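Fixed fee or hourly for small computer repairs?
Forum: Running a small business — 4 replies

tgisler
I have a small repair counter in Clatton, two years now, and I still can't decide how to charge. At present I ask by the hour. Customers get nervous on the telephone and they want one number before they bring the machine. In July I lost 2 jobs in the same morning for this reason. How do you do it?

tanner_bench
Fixed fee, always. People compare prices, and they can't compare an hour with anything. My labour for a desktop is a flat $333, parts extra, and it's written on the wall. When a job goes quickly I earn well, and when it goes badly I pay for my own mistake. It seems fair to me.

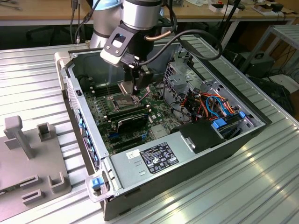
2 min read

Regula Berchtold
I don't agree with Tanner, sorry. A desktop tower with the side open is easy to reach into, the memory and the socket are right in front of you. But a thin laptop with a glued battery? I once took a whole afternoon for one keyboard. With a flat fee, the customer with the simple job pays for the customer with the difficult one, and he will hear it from his neighbour.

What I do: a small diagnosis fee, paid in advance, then a written quote. If they say no, they take the machine home and we are still friends. I keep the quotes in Valtura, but a paper notebook would do the same.

tanner_bench
And how many walk out after the diagnosis? I tried this system and I didn't like the faces at the counter. Also I said desktop. For laptops I have another price.

Regula Berchtold
A few, yes. Mostly the ones who would also argue over the final bill. I had one invoice of $936 which was not paid for months — there was no written quote, only a telephone call. Since then I write everything down.

tgisler
Thank you both. I think I will try the flat price for desktops and the quote for laptops, and change the sign on the door. Does the diagnosis fee come off the bill if they go ahead?
Theresia

Regula Berchtold
With me it does, yes. Put it on the sign too.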